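The Case Against the Folded Shirt
By Geeta Chaudhary
30 September 2021

My mother folded underwear. I mention it so you know what I come from. She folded it into thirds, then in half, and stacked it in a drawer that nobody outside the immediate family was ever going to open, and if you pulled a pair from the bottom of the stack she could tell from two rooms away.

I folded the same way until I was past forty. Then in June I moved apartments, the dresser didn't fit up the stairs, and for 60 days I lived out of two heaps on a bedroom chair. One heap was clean. The other was under review. I went to work, I ate dinner with people, I attended a christening. Not one person took me aside.

So I have a position now, and it is that most folding is a hobby. It's a perfectly decent hobby, like whittling. But we've let it pass for hygiene, and then for character, and I think that has gone far enough.

What folding is for

There is a good reason to fold something, and it is that you need to fit it in a small space or stop it from creasing. Dress shirts, fine. Tablecloths, I suppose, if you are the sort of household that has a second one. A suitcase is a real test of folding and I respect anyone who is good at it. My friend Cosmin Vlad once got a winter coat, boots and a wheel of cheese into a bag the size of a toaster oven, and I would fold for that.

But look at what we fold on an ordinary night. T-shirts that will be worn under sweaters. Pajamas, which are put on in the dark and taken off half asleep. Dish towels. Gym shorts! The life of a pair of gym shorts contains no moment at which a crease could matter. We fold them anyway, standing at the foot of the bed at ten at night with the look of people sorting mail for a distant relative.

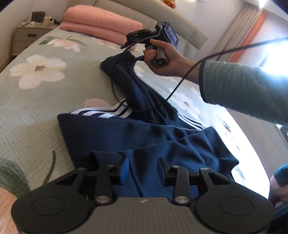
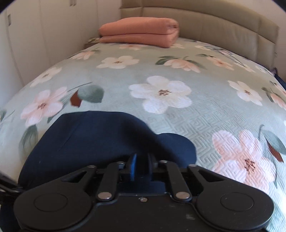
Dark clothes on a pale quilted bedspread.

The bed is part of the trick

I have come to believe that the whole system depends on the bed. You dump the clean laundry there on purpose, so that you can't go to sleep until it's dealt with. It is a hostage arrangement, and you are both parties. Anyone who has tried it knows how it ends, with the pile moved to the chair at midnight and moved back to the bed at seven. I know a couple whose towels commuted like this for most of a winter.

Jinfeng Zhong, who lives downstairs and reads these columns mainly to object to them, tells me the answer is to fold straight out of the dryer, while everything is warm. I'm sure it is. I'm sure it's also best to answer letters the day they come and to stretch before running. Jinfeng owns a label maker, so we are not really having the same conversation.

The other answer people offer is a product. There is always a product. I was once given a folding board called the Pranora, a hinged plastic affair that turns a shirt into a rectangle in four flaps. It worked very well. It also had to be stored somewhere, and it was bigger than the shirts.

What I do now

I own three bins. Things that can be crumpled go in a bin crumpled. Tops in one, bottoms in another, and the third is for everything small, which I stir. Whatever minds being creased goes on a hanger, and I've found that very few of my clothes mind as much as I used to mind for them. Putting away a week's wash takes me less time than it takes the kettle to boil.

I'll admit to some losses. A drawer of folded sweaters is a nice thing to open, and a bin isn't. My black socks and my navy socks have formed a single people. And when my mother visits I still fold a few things and lay them across the top of each bin, the way you'd put the good apples at the front.

She visited last week. She lifted the top layer of the second bin with one finger, looked underneath, and put it back. Then she asked whether I was eating properly.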